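Small thread from our student project at Skolonby, because some of you asked what we do there on Friday evenings. (1/15)

The task this semester: teach an arm to put a bucket hat on a wire stand. First the humans must do it many times with grippers in the hands.

All three are from the same table, with the same hat:
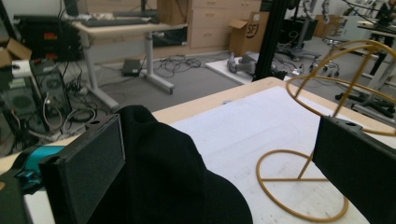
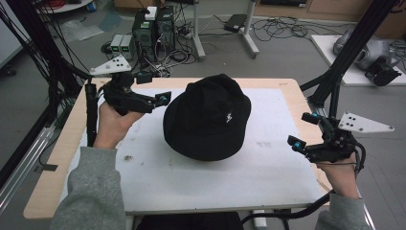
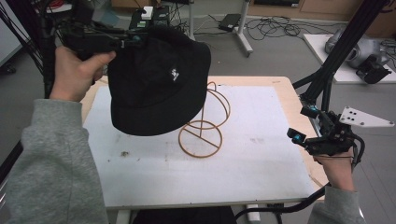 Photos: Musyoka Gachanja / Skolonby student project, October 20, 2023

(2/15) Everybody in the group laughed when they heard "hat". Then everybody tried it. A hat is soft, so it has a different shape every time you take it. In the robotics course at Brativitz we only moved cubes, and a cube is very polite compared to this.

(3/15) The rule for a good demonstration: you hold one gripper in each hand, and only the gripper fingers may touch the hat. If your own finger helps, you must throw away that recording. I lost many recordings in this way in my first week.

(4/15) The brim is the place to pinch. I tried first to take the hat by the top of the crown, and it folds together like an old sock. With the brim you can at least see where the opening is.

(5/15) But when you hold it with one gripper, the other side of the brim hangs down and wants to catch on the wire. You have to come from a bit higher than you think, and then go down slowly.

(6/15) Our target for the semester is 2,120 good demonstrations. We have passed 1,000, so I am allowed to feel a little bit proud.

(7/15) Ivar Wallin keeps the list of who recorded what. He is strict, and he has a right to be. In March a different group mixed up their folders and had to start again from zero.

(8/15) Somebody asked about the white triangular plates on the grippers. I will write a separate thread about the hardware when I understand it better myself – I joined for the data part and I don't want to explain it wrong.

(9/15) What I can say about the data: slow is not the same as good. My slowest demonstrations were the worst ones, full of small stops where I was thinking. The model learns the stops also.

(10/15) So now I practice the movement a few times before I press record. Musyoka does it without practice and his are still smoother than mine. He says it comes from years of table tennis. I don't know if I believe this.

(11/15) We also change the start position between the recordings. Hat a little to the left, hat a little turned, stand closer or farther. If the start is always the same, the arm will learn the table by heart and nothing about the hat.

(12/15) The training script has the name Fleltix. Please don't ask what it means, the person who named it has graduated. The first version gave us an arm that went very confidently to the wrong side of the stand and opened its gripper there.

(13/15) The version from last week is better. We tested it 15 times and the hat stayed on the stand in 11 of them. In the other four it was mostly the brim again, caught on the wire.

(14/15) Our teacher, Palamarchuk, wants us to try next with a second hat, stiffer than this one. Half of the group thinks it will be easier. I am in the other half – with a stiff hat you cannot be a little bit wrong and have the fabric forgive you.

(15/15) If you study at Skolonby and want to join, you don't need to know programming for the recording part. You need patience and a free Friday evening. Write to me or to Ivar, and please write your real name in the message, he will ask for it anyway.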